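그리퍼 손가락을 다시 깎은 이야기

지난 글에 이어서 씁니다. 너무 오래 비워 둬서 기억하시는 분이 계실지 모르겠네요. 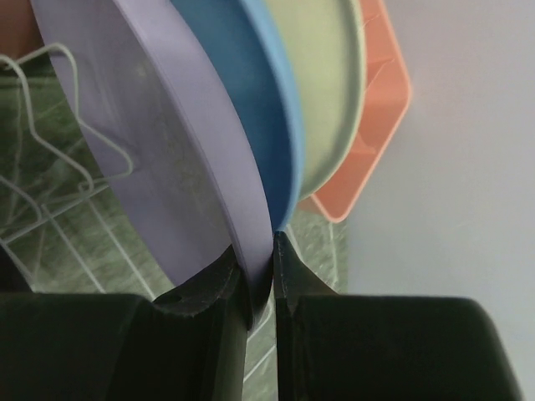
4월에 썼던 글에서 제가 손가락 끝을 평평하게 만들면 다 해결될 것처럼 큰소리를 쳤었지요. 그 말은 거둬들여야겠습니다. 평평한 손가락은 나무토막이나 상자를 집을 때는 참 듬직한데, 접시 테두리처럼 얇고 둥근 것을 만나면 닿는 자리가 너무 좁아서 접시가 빙그르르 돌아 버리더라고요. 처음 며칠은 모터 힘이 모자란 줄 알고 전류 제한만 계속 올렸습니다. 설정값을 2,000까지 올려 놓고도 접시가 여전히 도는 걸 보고서야 아, 이건 힘 문제가 아니구나 싶었어요.

공동 작업실에서 같은 작업대를 쓰는 게라르도 멜리스 씨가 그때 지나가다가 손가락 끝을 비스듬히 깎아 보라고 하셨습니다. 이분은 원래 가구를 만드시는데, 얇은 판을 물릴 때 쓰는 클램프가 다 그렇게 생겼다면서 본인 것을 하나 가져다 보여 주셨어요. 그날 저녁에 바로 집에 와서 도면을 고쳤습니다. 바깥쪽은 원래대로 두툼하게 두고, 안쪽 끝만 모서리를 쳐 냈지요. 말로는 한 줄인데 출력하고 끼워 보고 다시 출력하고, 그러다 보니 주말이 두 번 지나갔습니다. 실패한 손가락은 버리기가 아까워서 서랍에 모아 뒀어요. 언젠가 문 받침으로라도 쓰겠지요.

안쪽 면은 매끈하게 뽑은 다음 60번 사포로 거칠게 문질렀습니다. 고무를 붙이라는 댓글도 많이 주셨는데(감사합니다!), 저는 접착제가 물기에 들뜨는 게 걱정돼서 일단 맨 면으로 가 보기로 했어요. 나중에 마음이 바뀔 수도 있습니다. 사실 벌써 반쯤 바뀌었어요.

손목 카메라 이야기도 조금 할게요. 접시를 세워서 겹쳐 놓으면 카메라에는 테두리만 가느다란 활처럼 보입니다. 그래서 어디까지가 앞 접시이고 어디부터가 뒤 접시인지 프로그램이 자꾸 헷갈려 했어요. 색이 다른 접시로 연습하니 훨씬 수월했고, 저는 그걸 실력이 늘었다고 착각하고 흐뭇해했습니다. 그러다 흰 접시만 놓고 돌려 본 날은... 뭐, 길게 쓰지 않겠습니다. 깨진 건 없었다는 것만 적어 둘게요.

제어 프로그램에는 이름도 붙였습니다. 그랄라리아라고요. 긴 다리로 느릿느릿 걷는 새에서 따온 말인데, 우리 집 팔이 움직이는 걸 보면 딱 그렇거든요. 접시 하나 옮기는 데 최대 37초까지 걸립니다. 아내는 그동안 자기가 설거지를 다 끝내겠다고 하는데, 틀린 말이 아니라서 대꾸를 못 했어요. 그래도 너무 빨리 움직이게 해 두면 제가 옆에서 조마조마해서 못 봅니다.

손가락이 다물리는 위치도 예전에는 숫자 하나로 고정해 뒀는데, 지금은 232에서 시작해서 저항이 느껴질 때까지 한 칸씩 더 조이게 바꿨습니다. 두꺼운 접시와 얇은 접시를 따로 나눠 적지 않아도 되니 코드가 꽤 짧아졌어요. 소티리스 씨가 보내 주신 예제를 많이 베꼈습니다. 베꼈다고 써도 된다고 허락도 받았고요.

다음에는 컵을 해 보려고 합니다. 손잡이 때문에 벌써부터 머리가 아픈데, 혹시 손잡이 달린 컵을 거꾸로 세우는 작업을 해 보신 분 계시면 댓글로 좀 알려 주세요. 도면은 안쪽 각도만 한 번 더 손보고 나서 올리겠습니다.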